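Trirdale Local History Society
Minutes of the Autumn General Meeting
Oct 4, 2026

1. Opening and earlier minutes

Kilian Fankhauser took the chair and welcomed a full room, with a special hello to the new members from Lestska, who drove over the ridge in heavy rain. The minutes of the summer meeting were read and accepted with one correction: the mill on Sutter Creek was a fulling mill and never ground any corn.

2. The parish map

The big news of the evening! The map of Trirdale that went missing from the church chest years ago has been found inside the binding of a later account book. It is dated 1673 in the lower corner, in the same hand as the field names. Kilian passed copies down the tables and it took a good while to get the meeting back in order, as everyone wanted to find their own street.

Points raised while looking at the map:

The lane we call Emora Road is drawn as "Emory Way" and bends north well before the bridge. Members who have walked the ditch behind the school were delighted, as they have been saying for years that the old road ran there.

The common reached all the way to the river. Three cottages are drawn on its east side where we only knew of two.

There is a small cross near the Sutter farm with no name beside it. Ideas included a wayside shrine, a boundary stone and a slip of the pen. Left open for now, and anyone with old deeds for that corner is asked to bring them in.

It was agreed to have the map scanned at full size before it is handled any further. The quote for scanning and a flat storage box comes to 300 dollars. Approved with no votes against.
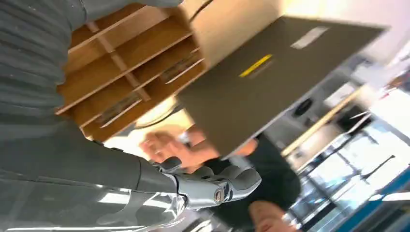
Vol. 12, No. 4

3. Newsletter

The issue number above was confirmed for the next newsletter, which will be given over almost entirely to the map. Kilian will write the lead article and would love short pieces from members on single field names. "Hungry Piece" and "Cuckoo Pen" are already taken. "Long Sorrow" is still free, and surely somebody wants that one.

The print run was discussed at length. Last time we ran short within two weeks and had to turn people away at the library. A run of 800 was proposed and carried. Copy is due in January, and late pieces will be held for the following issue.

A request came from the Lestska members for larger type. Agreed, with the margins to be made narrower so we keep the same number of pages.

4. Recorded memories

The oral history group gave a happy report. We now hold 177 recordings, the newest being a long talk with two sisters who worked at the Emora laundry as girls. A short part was played for the meeting – the story about the runaway cart got a round of applause.

Typing up the recordings is going slower than hoped. The group asked for more typists and got four on the spot. Each will take one recording home and check names and places against the street index. Where a word can't be made out, please leave a gap and note the time rather than guessing.
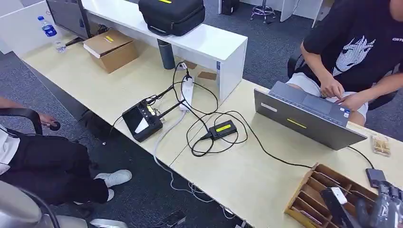 Long desk with power strip and white riser.

5. Spring walk

Two routes were put forward. The first follows the river from the bridge to Sutter farm and back over the fields. The second traces the bend of the old Emora Road, now that we know where it went. After a lively talk the second was chosen, and the river walk will be kept for summer, when the lower path is easier going.

Kilian will ask the farm for leave to cross the two west fields. If the answer is no, the group can go by the school footpath and still see most of the ditch. Stout shoes are a must in either case, and dogs are welcome on leads.
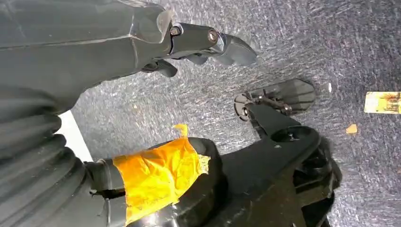

There was also a suggestion to carry copies of the map and stop at each place that is named on it. This was warmly received. The copies should be on heavy paper and folded once, with the field names typed in the margin for those who find the old script hard to read.

6. Any other business

The display case at the library is ours again for the winter. Items from the Emora laundry would be very welcome, especially irons, tickets and photographs with names on the back.

One of our two keys to the map cabinet is still missing. Please check coat pockets.

Thanks were given for the plum cake, and the recipe will go in the newsletter if there is room.

The meeting closed at 9:10 p.m.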